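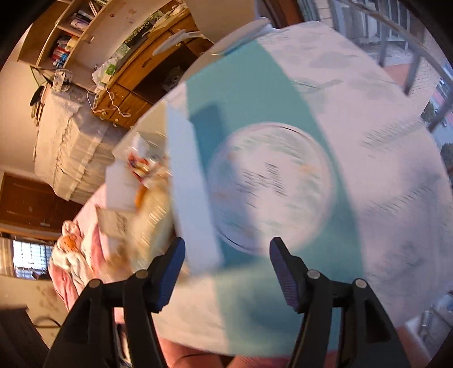

# 独立小包装零食拆掉外袋以后放在敞口托盘里,怎么管理保质期、防潮和串味?

**托盘边沿** 提问于 2018年9月15日

先说环境。房间是卧室兼书房,带阳台,有书架、带抽屉的木柜和床,没有单独的储物间。零食平时集中放在桌上的一只浅色托盘里,托盘四周有立边,圆角,没有盖子。桌面铺一块布,白底,浅灰绿色植物图案,中间有一条蓝绿色的竖带。托盘和桌布都不打算换,讨论范围限于"怎么放"和"放多久"。

再说来源。零食基本从 Trallthorpe 超市买,买回来是大袋或者盒装,里面再分独立小包。大袋体积大,柜子里叠不平,所以习惯是到家就拆掉外袋,小包直接倒进托盘。这样做了一年多,陆续出现几个问题:

- 部分小包上没有生产日期,日期只印在外袋上。外袋扔掉以后,不同批次混在一起,无法区分。
- 七月湿度高的那段时间,有几包饼干类吃起来发软。包装看上去完整,没有破口。
- 有一次把咖啡味的糖和原味米饼放在一起,隔了一段时间,米饼闻起来有咖啡味。不确定是吸附到了包装外表面,还是已经进到里面。
- 补货时新的总是倒在上面,旧的沉在底部。清理时翻出过一些已经记不起是什么时候买的东西。
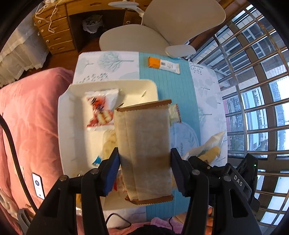
包装材料也不统一。有的是透明膜,有的是白色加透明的塑料膜,印红色图案和苹果;还有一种是浅棕色、手感接近纸的,没有印刷,上下封口是深一些的棕色。我的疑问主要集中在最后这种:这类纸感包装是不是本身就不防潮,需不需要和其他的分开存放?

具体想请教:

1. 没有单独日期的小包,有没有不太费事的追溯方法?不想每包都写字。
2. 敞口托盘加独立小包,这个组合在湿度高的季节是否成立?
3. 纸感包装如何判断阻隔性能?
4. 串味问题,隔开多远算够?
5. 书架和木柜哪一个更适合放备用的部分?书架层间净高 300 毫米,木柜抽屉内部净高 195 毫米,都是拿卷尺量的。

补充:房间里有一只 Pacheco 温湿度计,平时放在书架上。有需要的话我可以挪位置测一段时间。

---

**阻隔层** 的回复

按提问的顺序来,但先讲包装,因为后面的判断都依赖它。

**一、包装的阻隔性能与外观的关系**

结论:外观和手感基本不能用来判断阻隔性能。

市面上的小包装膜大多是复合结构。外层负责印刷和手感,中间层负责阻隔,内层负责热封。你摸到的是外层,看到的也是外层。纸感的外层可能有以下几种情况:

| 结构 | 手感 | 防潮 | 阻氧 | 常见用途 |
|---|---|---|---|---|
| 纸加淋膜 | 纸 | 一般 | 差 | 短期食用的糕点、糖类外包 |
| 纸加镀铝膜加热封层 | 纸 | 好 | 好 | 冲饮粉、饼干 |
| 塑料膜做哑光处理,模仿纸的颜色 | 接近纸,略滑 | 取决于基材 | 取决于基材 | 各类 |
| 单层纸,胶粘封口 | 纸 | 无 | 无 | 只起遮盖作用 |

区分方法如下。吃完之后不要马上扔,把空包沿边剪开,看内侧:

- 内侧银亮,对着灯基本不透光,说明有镀铝或铝箔层。
- 内侧是半透明或乳白的光滑面,说明有塑料层,没有金属层。防潮尚可,阻氧弱。
- 内侧和外侧一样是纸,说明没有阻隔,必须依赖外袋。

再撕一下边缘。纸基的断口有纤维毛边,撕裂方向不太受控;哑光塑料膜的断口干净,往往会先拉长再断,或者沿一个方向直直地撕开。

没有印刷的小包要额外注意。无印刷的内包通常意味着厂家把标签信息全部放在外袋上,设计时把外袋当作销售单元来考虑。至于防潮是否也依赖外袋,要看上面的检查结果,不能从有没有印刷推断。但有一点可以确定:外袋扔掉之后,这种小包的所有信息都丢失了,包括配料和过敏原。家里有人过敏的话,这一条比日期更重要。

透明膜的问题和纸感膜相反。防潮往往够用,但不遮光。含油的食品,例如坚果、油炸类,光照会加快氧化,表现是有哈喇味。这类在桌面上放的时间要短,窗边不要放。

**二、封口**

独立小包漏气,多数漏在封口,膜身破损的比例低。上下两端带压纹的横封比较可靠,背面的纵向搭接封(中缝)和横封交叉的位置是薄弱点,那里膜的层数多,热封时受热不均匀,容易留下细小的通道。肉眼看不见。

简易检查:

1. 选内部有气、摸起来鼓的小包。
2. 手掌缓慢加压,保持几秒。
3. 松开。如果明显变瘪且不恢复,说明漏气。
4. 没有充气的小包,放进一碗清水里轻压,看有没有连续气泡冒出。做过水检的当天吃掉,不要放回托盘。

纸基外层不要做水检,外层吸水后即使内层没问题也会起皱、分层。

你提到七月发软的饼干包装看上去完整,我的判断是封口有微漏的可能性最大,其次是膜本身透湿率高。两种情况用上面的方法可以大致区分:同一批里只有个别发软,查封口;整批都软,是膜的问题,以后这个品种不要拆外袋。

**三、批次追溯**

每包写字没有必要。可以用下面的做法,工作量在每次补货时一两分钟:

1. 拆外袋时,把印有品名、配料、生产日期、保质期的那一块剪下来。不同产品这几项未必印在一起,可能需要剪两块,用订书机订上。
2. 在剪下的标签背面写拆袋日期。
3. 小包装进一只自封袋,标签同时放进去,字朝外。
4. 自封袋放在备用区。桌面托盘里只放几天的量。
5. 托盘里的吃到见底再补,补之前先把剩下的拿出来,新的放下面,旧的放上面。

第五步看起来多余,但这是你现在混批的直接原因。托盘是从上方倒入、从上方取用,天然是后进先出。不把底部的东西翻上来,旧的永远留在下面。

如果觉得翻动麻烦,可以把托盘在长度方向上分成左右两半。补货只补左半,取用只取右半,右半取空以后把左半整体推过去。隔断用一条折起来的硬卡纸就可以,高度不要超过托盘立边。

关于保质期,需要说明一点:外袋上标注的保质期,前提是未开封并按标示条件储存。拆掉外袋以后这个日期只能作参考上限。我自己的做法是给拆袋后的小包另设一个期限,统一 20 天,到期没吃完的集中处理一次。这个数字没有严格依据,来自我这边的气候和消耗速度,你可以根据情况调整。小包本身带铝层的可以放宽,没有阻隔层的要缩短。

**四、敞口托盘是否成立**

分两种情况:

- 小包自身阻隔合格:成立。托盘只承担收纳功能,不承担保存功能。
- 小包自身阻隔不合格:不成立,无论什么季节。

所以托盘不需要换,需要换的是进入托盘的标准。只有通过第一节检查的品种才允许散放,没通过的留在密封容器里,吃的时候现取。

托盘本身要定期清空擦拭。封口锯齿处会掉碎屑,个别漏的小包会掉粉,积在圆角的地方。擦的时候用拧干的布,擦完晾干再放回去。湿托盘直接装回去,等于自己加湿。桌布同理,洗完没干透不要铺,托盘底部和布之间不通风,潮气散得慢。

**五、串味**

距离没有意义。开放空间里的气味靠空气流动,隔开几厘米和隔开几十厘米差别不大,需要的是隔断。

气味传递分两步:气味源的包装要能透出来,接收方的包装要能透进去。咖啡味的糖如果用的是扭结纸,也就是两头一拧的那种,没有封口,气味会持续外泄。米饼的膜如果是普通单层塑料,防水没问题,但对有机小分子的阻隔能力弱,时间长了会进到里面。

判断是外表面吸附还是已经进入内部:把小包外表面用湿布擦一遍,晾一会儿,再拆开闻内容物。内容物没有味道,属于外表面吸附,可以继续吃;内容物也有味道,属于渗透,不影响安全,影响口味。

处理原则是把气味源单独关起来,其余的不用动。需要单独关的包括咖啡味、薄荷味、辣味、海苔和鱼类制品,以及任何扭结包装的糖。香皂、洗衣粉、樟脑类不要和食品放同一个柜子,这类气味的穿透能力比食品强得多。

**六、书架和木柜的选择**

两个高度都够用,差别在别的地方。

书架层间净高 300 毫米,可以放得下多数带盖的中号保鲜盒,自封袋立着放也没有问题。缺点是敞开,受光,温度跟着房间走。如果书架正对阳台,下午有直射,不建议放含油食品。

抽屉净高 195 毫米,放立式袋会顶到上沿,需要横放或者用矮盒。优点是遮光,温度波动小。缺点有两个:一是木柜抽屉不通风,如果柜体靠外墙,夏天内部湿度可能高于房间;二是木材和胶的气味会进入食品,新柜子尤其明显,旧柜子一般可以忽略。

建议备用区用抽屉,但前提是全部装在密封容器里,不要直接把小包散放在抽屉里。容器高度要留余量,抽屉的净高扣掉滑轨和上框之后,实际可用的会小一些,按量出来的数买容易关不上。我用的是 Gosmont 的矮款密封盒,硅胶圈可以拆下来洗,这一点比锁扣好不好看重要。密封圈不洗会发黏,发黏以后就不密封了。

**七、湿度测量**

你既然有温湿度计,可以做一个简单的测量,比凭感觉可靠:

1. 在书架上放一天,记早晚读数。
2. 在关闭的抽屉里放一天,同样记录。
3. 在装了零食和干燥剂的密封盒里放一天,盒盖关严。

三组数据对比。第三组如果和第一组接近,说明盒子不密封或者干燥剂已经饱和。家用温湿度计的绝对精度一般,但同一只表在不同位置的相对差值是可用的,所以不要换表。每次换位置以后等读数稳定再记,至少放够几个小时。

另外不要把表放在托盘旁边测"托盘的湿度",托盘是敞口的,那里的数值就是房间的数值。

---

**随手一放** 的回复

买个带盖的罐子就行了,没必要这么复杂。我家都是倒进一个大罐子里,吃完再买,从来没坏过。

干燥剂可以把饼干袋里的那种小包留下来接着用,不用花钱买。

日期的话,吃得快就不用管日期。

---

**托盘边沿** 对上一条的补充说明

谢谢。罐子试过,问题是一样的,旧的在罐底。另外小包形状不规则,长条的和方的混在罐子里,拿底下的要全部倒出来,托盘至少能看全。

---

**湿度记录本** 的回复

第一个回复比较完整,我补充几点,并对其中一处有不同意见。

**不同意见:关于统一期限**

给所有拆袋后的小包设同一个期限,执行起来简单,但会造成两种误差。有铝层的小包被过早处理,浪费;没有阻隔层的小包在高湿季节用不了那么久就已经软了,又太晚。我建议只分两档,档位按第一次剪开检查的结果定:

- 甲档:内侧银亮、封口检查无漏气。跟外袋标注的日期走,标签留着即可。
- 乙档:其他所有。不进托盘,放密封盒,4 天内要吃的量才取出来。

分到三档以上就没人记得住了,两档可以用容器来区分,进托盘的就是甲档,在盒子里的就是乙档,不需要另外做标记。

这里的乙档包含你说的那种浅棕色、没有印刷的。在没有剪开看过内侧之前,按乙档处理。看过以后如果有金属层再升到甲档。默认从严,查明后放宽,顺序不要反过来。

**关于旧干燥剂**

上面有人说把饼干袋里的干燥剂留下来用,这个需要纠正。食品袋里的小包至少有三种,用途不同:

- 硅胶:透明或白色颗粒。吸水,吸饱以后失效。理论上可以烘干再生,但小包的外皮材料不一定耐热,不建议连包一起烤。
- 生石灰:白色块状或粉状。吸水后生成熟石灰,体积膨胀,颗粒变成粉末,不可再生。遇大量水会放热,不能和水果、含水食品放在一起,家里有小孩的不要留存。
- 脱氧剂:主要成分是铁粉,用来除氧,不是用来干燥的。拆袋接触空气后很快反应完毕,留下来没有任何作用。

从拆开的袋子里取出来的,无论哪一种,在拆袋之后都已经暴露过空气。硅胶还剩多少吸附能力不清楚,后两种基本可以直接扔。如果要用,单独买带变色指示的。我用的是 Bramine 的变色款,变色以后换掉。买哪家都可以,重点是有指示,没有指示的干燥剂放进去以后无从判断它还有没有效。

还有一点,干燥剂不适合所有食品。果干、软糖、牛轧糖、蛋黄派一类本身含有一定水分,靠这部分水分保持口感,和干燥剂放在一个盒子里时间长了会变硬。饼干、米饼、膨化、坚果可以放干燥剂。两类不要混在同一个密封盒里,这一条和串味无关,即使都没有气味也要分开。它们放在一起还有一个问题:在没有良好阻隔的情况下,水分会从湿的一方迁移到干的一方,结果是果干变硬,饼干变软,两边都受损。

包装上印着水果的,不一定是果干,也可能是水果味的饼干或者软糖,以配料表为准。这也是要留外袋标签的一个原因。

**关于敞口托盘的摆放**

托盘的位置比托盘的形式影响大。检查以下几项:

1. 有没有阳光直射。一天里不同时间各看一次,季节变了再看一次,夏天晒不到的位置,秋冬太阳角度低,可能会晒到。
2. 附近有没有热源。台灯如果是发热量大的老式灯泡,灯罩下方的区域温度会明显高于室温,巧克力涂层会软化再凝固,表面发白。LED 灯基本没有这个问题。
3. 空调和加湿器的出风方向。加湿器正对桌面的话,纸质外层会先起皱。
4. 阳台门的使用习惯。雨天长时间开门,桌面和室外湿度接近,桌上的温湿度计没有意义,直接看天气预报就可以。

**关于取用时的损伤**

这部分很少有人讲,实际影响不小。在托盘里翻找的时候,封口的锯齿边会划到旁边的膜。多数膜能承受,但软而薄的透明膜会产生针孔。减少的办法是平铺,尽量一层,不堆叠;长条的放一个方向,方的放另一侧。取的时候捏住膜身中段拿起来,不要捏着封口的角往外抽,角上的应力集中,有易撕口的那一侧更容易在抽的时候裂开。

也不要压着放。托盘上面再摞书或者摞盒子,充气小包会被压迫,封口持续受力,漏气的概率上升。脆的东西另外会碎。

**关于虫害**

前面没有提到,补一下。木柜抽屉里放粮食类零食,最常见的是印度谷螟和烟草甲。烟草甲可以咬穿薄塑料膜和纸,纸基外层对它没有阻挡作用。判断依据:小包上有边缘整齐的小圆孔,或者抽屉角落有细粉和成虫。发现以后按下面处理:

1. 该抽屉内所有食品取出,逐包检查,有孔的装袋扎紧丢掉。
2. 没有孔但放在一起的,密封后进冷冻室放几天,再取出回温。回温时不要打开密封袋,等到和室温一致再开,否则冷凝水会附着在小包表面。
3. 抽屉用吸尘器吸缝隙,然后擦干。不要在放食品的抽屉里喷杀虫剂。
4. 空置一段时间,观察有没有新的成虫,再恢复使用。

预防就是全部进硬质密封盒。自封袋挡潮可以,挡虫不行。

---

**托盘边沿** 的反馈

按两位说的做了检查和测量,结果记在下面,供有同样情况的人参考。

剪开看内侧:浅棕色纸感的那种,撕口有毛边,外层是纸。内侧是乳白光滑面,没有银色。按乙档处理,已经从托盘里撤出来放进密封盒。白色加透明膜、印苹果的那种,内侧没有金属层,按规则也归乙档。目前留在托盘里的比原来少了很多,看着有点空,但确实好找。

发软的那批饼干还剩几包,逐包压了一遍,只有个别变瘪,其余正常。拆开吃,变瘪的是软的,没变瘪的是脆的。基本可以确认是封口。

湿度:抽屉里比书架上略高,差值约为 4 个百分点,早晚都是这样。密封盒内明显低于两者。柜子背面靠的是外墙,和第一个回复里说的情况吻合。准备把柜子往外挪一点留条缝,过一段时间再测。

抽屉高度:按净高去选盒子,差点买错。实际上框往下凸出一截,能通过的高度小于 195 毫米。最后买的是矮一档的,并排放,不叠。

标签:外袋剪标签可以接受,比预想的快。有一个产品日期打在封口的压纹上,剪下来也看不太清,改成用手机拍下来,再在标签背面抄一遍。

还有一个没解决的问题。有的外袋里混装几种口味,外袋上只有一个总的配料表,每种口味各列一段,小包上又没有字,靠颜色对应。标签剪下来以后,哪种颜色对应哪种口味得另外写。有没有人有更好的做法?

---

**阻隔层** 的回复

混装的我不拆混。一个外袋对应一只自封袋,整袋保留,标签上如果有颜色对照图就一起剪下来,没有的话每种口味留一只空的小包,背面写上口味,和标签订在一起。吃完整袋再把它们一起扔掉。

两档的做法我接受,比统一期限合理,我这边也改过来了。

抽屉差值那一项,挪柜子以后把表放回同一个角落测,不要放到抽屉前部,前后的读数会有差别。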